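Does a rack on the table give you more room?

Reading time: 4 minutes

By Coralie Faulkner

Every kitchen feature I read this year has told me to decant. Take the flour out of its bag, put the sugar in a jar, stand the jars on a little raised shelf, and the whole room will calm down. I have my doubts, and since several readers wrote in June to ask what I thought of table racks, I've spent a few weeks trying to be fair to them.

I began with the claim that a rack gives you a second surface. It does, in the sense that you can put things on it and things under it. But the things on it are now higher up and the things under it are now harder to get at. The space below a shelf is a place for flat, dull items you don't want very often, and most of us already have a drawer full of those. When I put a rack at the back of my own table I slid the chopping board beneath it and felt clever for a day. Then I wanted the board with dough on my hands, and had to fish it out past a leg.

The legs matter more than the adverts let on. Thin ones look neat and take up very little table, and I prefer them to the solid sides you get on a box shelf, where crumbs collect in the corner and stay there. They do mean that all the weight comes down on four small points. If your table has a soft finish, put felt under them. Bevan Bolger wrote to say he'd done without and now has a set of marks he has to hide with a runner, which he dislikes.

A lip round the shelf is worth having. I was ready to call it fuss, but a jar nudged with an elbow stops at the lip, and one on a plain flat shelf may carry on to the floor. The price you pay is wiping. Flour gets into the angle where the lip meets the tray and a cloth goes straight over it. A dry pastry brush does the job better. Black shelving shows every grain of flour, and I've heard this described as a fault. I'd sooner see it.

Now the jars themselves. Glass is heavy, it chips, and it costs more than the bag the stuff came in. People say you can see when you're running low, and I'll grant them that one. What you can't see is what you've got. Plain flour, icing sugar, cornflour and bicarbonate of soda are all white and all fine, and two of them in matching jars is an accident waiting for a sponge. Niloufar Esfahani thickened a gravy with icing sugar at Easter and served it before she'd tasted it. Her family, she reports, were polite.

So label them, on the front and not on the lid, and write the date you filled the jar while you're at it. Bukola Akande cuts the cooking instructions off the packet and tapes them to the back, and I have started copying her. I'm less convinced by printed label sets. The Tikside ones I bought came as a sheet with "quinoa" on it twice and no "self-raising" at all. Masking tape and a pen have served me perfectly well.

Wide jars beat tall ones, whatever the pictures in the catalogues suggest. You can get a cup measure into a wide jar and level it off against the rim. With a narrow neck you end up tipping, and fine powders don't pour so much as arrive. Don't top up old flour with new, either. Use it down, wash the jar, let it dry overnight and start again. 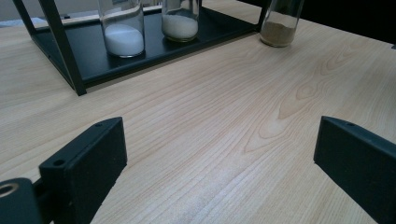

KITCHEN & TABLE

With clear glass jars on a black metal rack and pale wood grain underneath, I can see why people fall for it. White powder looks very well against a black shelf. My question is whether you bake enough to earn the table space, and only you know the answer. If flour comes out twice a week, keep it where your hand falls — a shelf on the table is as good a place as any, provided it's out of the sun and away from the kettle. If it comes out at Christmas, leave it in its bag with a clip on, in a cupboard, in the dark.

Mine has stayed, for now, with two jars on it. The chopping board has gone back to its hook. Tonantzin Nava takes on spice drawers in the next issue and tells me she is broadly in favour of them. We shall see.

Contact the Purnley newsletter | © Purnley 2020 | Back to top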